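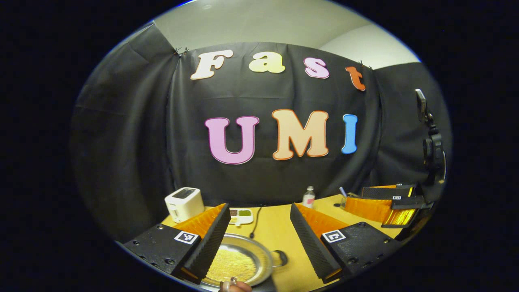

The letters, the toaster and the pan.

Home Stories Poems Submit About

Filed under: Short fiction, Work

THE SECOND GRIPPER

The form had a box for everything except what I wanted to say. It asked for the item, the supplier, the cost, the code the cost would go against and how many years we expected the item to last. I put two years for the grippers and then changed it to three, as three was the number they liked upstairs.

I did the buying for the kitchens side at Dursun. Before that I had done it for a hospital laundry in Gurell, and it was much the same work. People came to my desk with something they had to have by June and I asked them what would happen if they had it by September.

The kitchens people wanted a second gripper. They had one already, the kind you hold in your hand, with the orange fingers, and they spent their days picking things up with it so that a robot arm could later be taught to do the same. The arm was on my list for the following year. It was the biggest line on the sheet and everybody was pleased with it, although we did not own it yet.

"Why do you need another one of these," I asked the girl who had brought the form, "if you haven't got the arm?"

"Because we've only got the one," she said.

I told her I would come down and have a look.

Downstairs they had hung a black cloth and pinned big coloured letters on it, with rounded edges, like the letters on a nursery door. In front of it was a yellow table with a toaster at the back, a plate of food and a metal pan with grain in the bottom. The second gripper was lying on the right side of the table.

"You've already got two," I said.

"That's on loan from Testora," she said. "It goes back at the end of the month."

She put the first one in my hand. It was heavier than it looked. She told me to pick up the pan and move it over to the plate, and to do it the way I would at home. I said that at home I would use my hand. I got hold of the side handle and the pan tipped and some of the grain went on the table. She wrote something down.

"Does that count?" I asked.

"We keep the bad ones in a separate folder."

I tried again and it went better. Then she took up the other gripper and stood beside me, and she held the pan still while I let go and took hold of it lower down. It was quicker with both. I could see that, and I could see as well that she had planned for me to see it. I had sat through a good many demonstrations and this was one of the shorter ones.

I went back up and got out the sheet. Testora wanted 700 for the gripper, and 110 on top for a set of spare fingers, as the soft ones wore out. Delivery was six weeks. There was a discount if you bought six, and the salesman had rung me twice about that. I did not want six. I wanted to find 810 in a budget which had been settled in the winter by people who had never dropped grain on a table.

There was the arm, of course. The arm had money set aside for its crate, its stand, its training day and something called contingency. I moved 810 out of contingency and wrote a note beside it. Then I took the note out, and then I put it back.

My manager came by before lunch and read it over my shoulder.

"What's this one for?"

"Practice," I said. "For the arm."

"The arm hasn't come."

"No. They want to have something for it to learn from when it does."

He thought about that. He had been at the Putach site when they bought the packing line, and everyone who had been at Putach was careful for the rest of their lives. The line had arrived on time and under budget and stood under a sheet until the spring, as there was no one to run it and nothing ready to go through it. I had seen the invoice for the sheet.

"Do they need the spare fingers?" he said.

"They wear out."

"How fast?"

I said I would find out, and I went down again in the afternoon. The girl was at the table by herself. She had the pan between the fingers of the gripper and was lowering it very slowly. I waited by the door until she had set it down.

"How long does a set last you?" I asked.

"I don't know yet," she said. "We haven't worn one out."

I wrote that on the back of the form. She asked whether it was good or bad and I told her it was an answer. Then she asked whether I wanted another go with the pan, and it was nearly four, and I put my folder down on a chair and took the gripper.

Contact the editors | Copyright remains with the author | Back to top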